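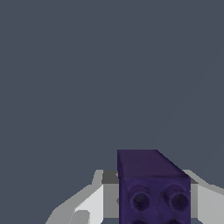 Dark purple block held upright (computer-rendered view)

Session 5: The running order and the control desk

Welcome back, everyone, and well done for getting through the session on draws and seeding, which I know is the driest part of the whole course. Tonight is much more about people, and about the long trestle table by the door where you will be spending most of your tournament weekend. Bring your draft draw with you if you have one (pencil is fine, and in fact pencil is better).

We are going to take it that your draw is finished and your entries are closed. What you have now is a pile of matches and a small number of squash courts, and somehow the one has to be fitted to the other so that players know when to turn up, get a decent rest between matches and go home at a sensible hour. It can be done with a large sheet of squared paper, and I would like all of you to do it that way at least once before you let a computer do it for you.

How long is a match?

Start with the slot. For a club-level event I allow 30 minutes a match, including the knock-up, and I have stuck to that for years at Gakcombe without too much grief. Some matches will be over in half the time and some will go on and on, usually the ones between two old friends who have played each other every Thursday since the club opened! They even out over a morning. They don't even out over a single court, though, so try not to put three evenly matched pairs on the same court one after another.

If your entry is mainly juniors, you can shorten the slot a little. If it is mainly masters, please leave it alone, and think about having a spare slot before lunch that you tell no one about. At the Skustberg weekend we had one on every court, and by noon we had used the lot.

Rest between matches

Nobody should be called back on court without a proper break. Look at the rules of the event you are sanctioned under for the minimum, then be more generous than that wherever you can. The players who suffer most are the ones who lose in the first round, go into the plate, and are also entered in a second event. Go through your sheet with a coloured pencil and mark every name that appears in more than one draw. It takes an evening and it is the most useful evening you will spend on the whole business.

While you have the pencil out, look at who is travelling. Someone coming in from the coast will not thank you for an eight o'clock start, and a local member who lives over the road generally won't mind one. I used to be rather strict about drawing start times blind, and I have softened a good deal.
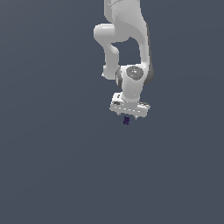 Page last changed: 12 July 2020

The control desk

Now to the desk itself. Two people is comfortable, one to talk and one to write. With one person you will find that the result gets reported, the phone rings, a parent asks about the car park, and the result is gone. Keep the following within reach:

- the master sheet, taped down at the corners
- a second copy of the draw for the wall, in large print
- match balls, in their own box and well away from practice balls
- score sheets and more pens than seems reasonable
- the first aid book and the club's emergency numbers
- a list of players' phone numbers, kept face down or in a folder

Only one person writes on the master sheet. I know this sounds fussy. At the Ruawai tournament, in my early days, three of us were filling it in with the best of intentions, and we ended up sending a very polite lady on court for a quarter-final that she had lost an hour before.

Ask the winner to bring the result to the desk, and ask for the score in full, game by game. Read it back aloud while the player is still standing there. If the loser is due to mark the next match on that court, that is the moment to check they know about it, and if they are looking a bit worn out, let them have a drink first and find somebody else to start.

When you fall behind

You will, so please don't panic. First find out whether you are late on every court or on just one. A single late court can usually be helped by moving its next match across, as long as you tell the players and change the wall copy at the same time. If all the courts are late, put up a notice with the new times and say it out loud in the bar as well. People are very patient when they have been told something, even if the something is that they can go and have a sandwich.

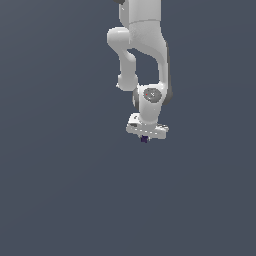
COURSE NOTES > SQUASH > TOURNAMENT ORGANISERS

A word on software

Several of you asked in June about Prerkus, which your county may already use for its leagues. By all means use it for publishing results. I would still keep the paper sheet going alongside, as the wifi in most squash clubs does not reach as far as the courts, and ours barely reaches the kitchen.

Before next time

Please draw up a one-day running order for your own club, with nearly 70 matches if you have the courts for it and fewer if you haven't. Mark in the rest periods, the spare slots and your own lunch. We will swap sheets and have a friendly look for clashes.

Gakcombe Squash Club Organisers' Course | Course code 1065 | Contact the course office | © Gakcombe Squash Club | Back to top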